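How to Sort and Store Loose Screws, Washers and Small Parts

Most home workshops end up with a coffee can full of mixed hardware. Finding one matching screw in it takes longer than driving to the store. The method on this page takes an afternoon, and the only things you need to buy are small containers and labels.

What you need

A shallow tray with a rim
A magnet in a plastic bag
A steel ruler or a screw gauge
Small lidded boxes or a drawer cabinet
Labels and a permanent marker

Step 1. Clear a table and pour out a little at a time

Work on a light, smooth surface. Dark hardware shows up well against it and nothing rolls into the grain. Pour one or two handfuls into the tray and leave the rest in the can. If you tip everything out at once you will lose the table for a week. 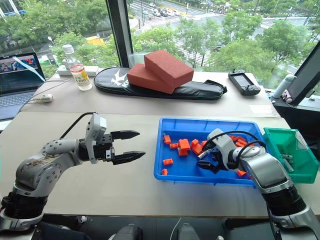
Pull out the trash first. Bent nails, stripped screws, rusted washers and bits of wire go straight into the scrap bucket. Be strict about single odd bolts. Keep one if you know what it came from, and write that on the bag.

Step 2. Separate steel from everything else

Pass the bagged magnet over the tray. Ordinary steel jumps to it. Turn the bag inside out over a bowl and the pieces drop off. What stays behind is mostly brass, aluminum, plastic and some kinds of stainless.

Step 3. Sort by type, then by size

Make rough piles first: wood screws, machine screws, drywall screws, nuts, washers, anchors. Don't measure anything yet. Once the piles are made, take one at a time and sort it by thread and length. Flat head screws are measured over their full length. Round and pan heads are measured from under the head.

Keep metric and inch threads apart. To check a machine screw, run a nut of known size onto it by hand. If it binds after a turn or two, stop and try the other system.

Step 4. Choose the containers

I use a 40 drawer Plurnari cabinet for the sizes I reach for often and lidded boxes for the rest. Bedier makes a similar cabinet with deeper drawers, better for anchors and hooks. Leave a few drawers empty. Mine was full within a month of the first sort and I had to shift everything down a row.

Anything you own more than 100 of should stay in the box it was sold in. Drywall screws are the usual case.

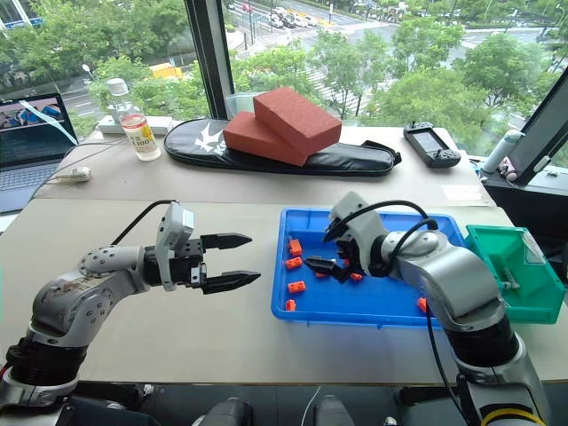
Debashish Sikder wrote in to disagree with the last step: he moves his drywall screws into jars with screw lids, after a 60 count carton got damp in January and fell apart in his hand. Jars are fine if your shelf has a lip. Mine doesn't.

Step 5. Label the front

Write the type, the thread and the length, in that order, on every label. Tape one sample screw to the outside of any box you can't see into. Marker on masking tape fades, so go over it or use printed labels.

Step 6. Keep it sorted

Put a small dish at the end of the bench for strays and empty it when it is full. Don't start another coffee can.

If drawers stick, rub the runners with a candle stub. For a drawer that falls out when pulled too far, put a strip of tape across the back edge.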